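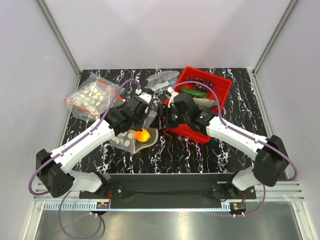
7.4 Recovery after a cable snag or loss of gripper communication

This section applies to two-arm Jolix cells in which the gripper cable is routed along the outside of the arm. A snagged cable may stop one arm while the other continues to hold or move an object, and both arms must therefore be treated as live until step 2 is complete. The points to check first are the small connector behind the gripper housing, the clips along the white links, and the loop of purple cable that hangs below each shoulder. Green lights on a gripper housing do not indicate that the arm is safe to touch.

CAUTION: Do not reach between the grippers while power is applied. An arm that has reported fault 17 may resume its last motion when communication returns.

1. Press the emergency stop. Support any raised arm by its upper link before the brakes are released.

2. Switch off the supply at the wall and wait 8 seconds. Attach the lockout tag.

3. Remove bags, crates and small items from beneath the grippers. Clear plastic bags are difficult to see against a patterned tabletop and should be checked for by hand.

4. Follow the cable from the gripper to the shoulder. Look for flattened sections, broken clips and any place where the colour of the jacket has changed.

5. Reseat the connector behind the gripper, then the connector beneath the front rail. Do not pull on the cable.

6. Move the arm by hand through its full reach. The hanging loop must not catch on the rail, the circuit board or the mounting plate.

7. Remove the tag, restore power and run the Zisum self-test at low speed with the table clear.

Note: If fault 17 returns within 1000 cycles, replace the cable. Splicing is not permitted. Replacement cables are supplied by Prundell in sets of 2, and both arms should be fitted at the same time.

WARNING: Crates must not be placed where a cable can pass below the rim. A cable caught in this manner may tip the crate or pull the connector from its socket.

Record each occurrence in the cell log, including the time and the arm affected. Faults that cannot be cleared are to be referred to Fulgencio Medrano, Hourani Service Centre. The cell must remain locked out until a written release has been received.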